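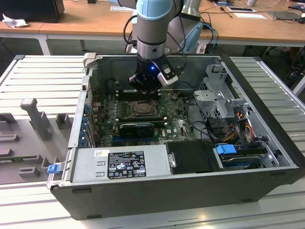 Our project looked at how well a robot arm can locate parts inside a used desktop computer when the computer has not been placed exactly the same way each time. Refurbishing shops see many case layouts, and a program that replays fixed positions fails as soon as the case shifts. We worked with towers laid on their side and opened up. The memory slots were our main target, and in this Dell they run in a row beside the CPU socket, close enough that the gripper has to come down nearly straight to clear the metal bracket. The power cables near the drive cage are the other thing to plan around.

## Method

Dilani Liyanage wrote the localization code, which we call Utix. It takes one view from beside the workspace, finds the corners of the socket bracket, and works out the pose of the board from them. A second step, Zanora, corrects that pose with the wrist camera once the gripper is close.

We recorded 2183 wrist images in June and labeled the slot ends by hand. Each trial went as follows:

1. Shift or turn the case by hand on the platform.
2. Run Utix and move the arm to a point above the board.
3. Run Zanora and lower the fingertip toward the slots. The wrist view at this stage takes in the socket, the four memory slots and the fingertip, but the gripper hides one end of the slots, so the correction uses the end with the white latches. 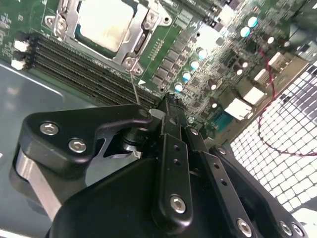 ## Results

We ran 40 trials. With Utix alone, the fingertip ended within tolerance in 11 of them. With both steps it did so in 27. The trials we lost were mostly ones where the case was turned a long way from square — the bracket corners were found in the wrong order and the second step never recovered.

Glare was a smaller problem. Bright metal in the case sometimes gave false corners, and lowering the exposure helped on the wrist camera but made the dark slots harder to find.

## Remaining work

The corner ordering needs fixing first. We would also like to repeat the trials on a board with a different socket, using the same tolerance. The labels and the trial log are in the Plollisine folder on the lab drive.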